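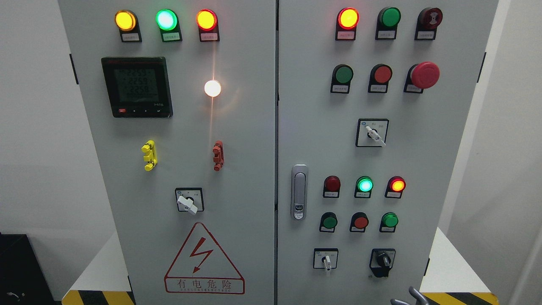 The Cabinet at Urnholm

2018-10-29 by Maham Ghumman

Search stories – Enter keyword – Go

I told Kimutai I only wanted one green lamp. That was in July, when our share of the Urnholm workshop was a bench and a kettle, and the thing we were building (we called it Tomoana, after a boat neither of us ever owned) couldn't pick up a sock.

So of course he came back with a whole cabinet! Gray, two doors, a lightning bolt in a red triangle, switches I was scared to breathe on. He'd paid 324 for it and talked like he'd robbed the place.

"She needs something to practice on," he said.

"She needs to let go of my sleeve," I said.

By October I'd learned to love the meter. It would sit there at 225.9 or so, three rows of it, while Kimutai typed and swore and typed. The job was simple – reach out, press a green button, come back. We'd tried it six nights running. Tomoana pressed the wall. Tomoana pressed Kimutai.

"Lower," I said.

"That is lower."

"Lower than that, then. And left."

He rubbed his eyes and changed a number. I put one hand near the big red mushroom button, the way my mother used to hold the door handle when I drove, and told him to go ahead.

The finger came up from the corner, slow as a cat.

Recent stories
Three Letters from Nernesura
The Prilier Ferry
1,000 Spoons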